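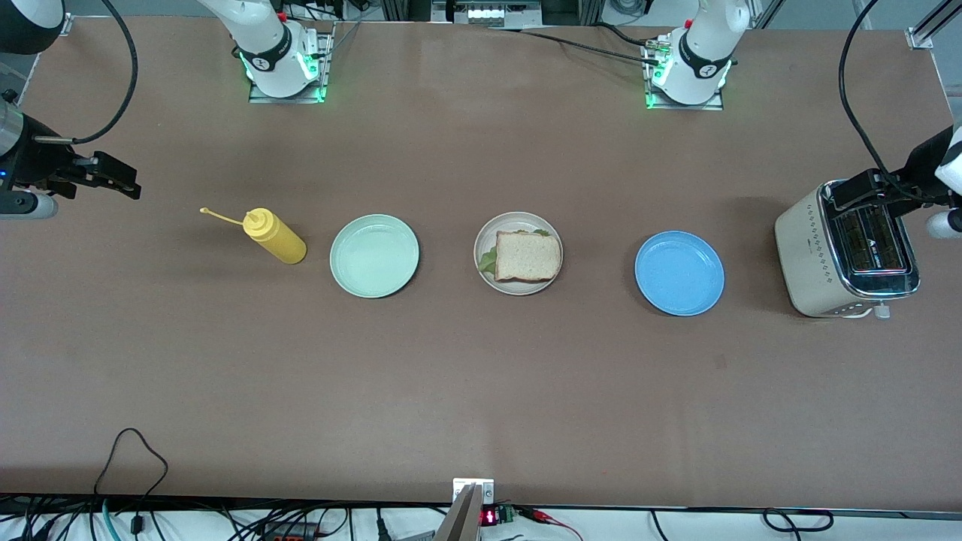 Does anyone have a trick for grilled cheese in a small apartment kitchen with no stove? I just moved to Osthorpe and I'm loving having my own place! So far I own a toaster, a few plates and a yellow squeeze bottle, and my sandwiches come out crisp outside but cold in the middle.

Peninah Nzioka
Toast the bread first, then 8 seconds in the microwave - so good! Grate the cheese, slices take forever. I've done it this way since January and still get excited about lunch.

Karthikeyan Pai
thinner cheese!! and mustard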